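2021-08-07
Notebook: Pondarance arm, wrist camera and sim bench

Good day! I finally got the wrist camera view working in the simulator, and I'm writing it up before I forget which settings mattered.

Where things stood: the real arm is bolted to the bench in the shop, base plate shimmed, all joints moving, and the shoulder doesn't whine anymore now that the belt is one notch looser. What I've been missing is a safe place to try out reach moves without smacking the gripper into the bench top. I did that twice in March and the dent is still there (left side, next to the vise, please don't sand it out, I use it as a landmark).

So, the sim. I'm running it in Gisovier, same version as on the shop computer. The arm model loads in one piece now. The trick was the joint order. My file listed the wrist roll before the wrist pitch, and Gisovier took me at my word, so every move came out looking like somebody with a bad sunburn trying to put on a shirt. Swapped the two, saved, reloaded, and it went to the home pose the first time. I may have cheered.

Next was the bench. I had been using plain gray for the surface and it was awful to work with, no way to judge how far off the fingers were. I put in the pale plank texture from the Vedwood set and it is so much better. The grain gives my eye something to hold on to. I also turned on soft shadows, which I'd been avoiding because I was sure it would crawl. It doesn't! I stepped 1,000 frames with shadows on and the fans barely came up.

Then the camera. It rides on the wrist and looks out past the gripper body toward the bench. I started with the field of view too narrow and got nothing but wood. Widened it in small steps until I had hardware on both sides of the picture.

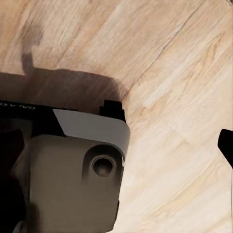

Wrist view in sim, fingertip at right, nothing on the bench yet. Lettering on the black housing reads upside down from this side.

I'm really happy with this one. The shadow is the part I like best. I think it's going to be a great cue for height once I start practicing approaches, and I want to see if I can learn to read it by eye before I write any code for it.

Things I don't like yet:

The gripper body takes up too much of the lower left. I can live with that for checking moves, but for picking up small parts I want more bench and less housing. Plan is to slide the camera out 9 mm and tip it a hair toward the fingers. More than that and the real bracket won't clear the cable clip, so no point in doing it only in the sim.

The wood goes almost white on the right side. Light is too strong, or too close, or both. It's coming from above, which matches the shop, but our tube light is nowhere near that bright. I'll turn it down before I trust any colors.

Only the tip of the black finger shows, way over at the edge. Fine for now. I'd like a good bit more of it in view when the gripper is open.

Grain scale: looks too stretched to me. The planks on the real bench are narrower. Low priority, but it bugs me.

Settings I ended on, so I can get back here if I break it: time step left at the default, shadow softness one click below the top, camera near limit pulled in as far as it would go (otherwise bits of the gripper vanish when the wrist rolls). File saved as bench_wrist_10 in the shared folder. Versions before that one have the bad joint order, so don't open them and wonder.

On the real side, I printed the new camera bracket on the Kotian this morning. It came out clean except for some stringing in the screw holes. I ran a drill bit through by hand and the screws go in nicely. The cable is 280 mm end to end and that's just enough if it goes under the elbow — over the top it pulls tight when the arm is straight. Marked the route with blue tape. If you move the arm by hand, please watch the tape!

Next time:

Camera shift and tilt, same change on the bracket drawing.
Turn the light down.
Drop a small block on the sim bench and try a slow straight-down approach, stopping well above it.
Same move on the real arm with the foam sheet over the bench.
Buy more M3 screws, the short ones. We're down to the odd bent one in the jar.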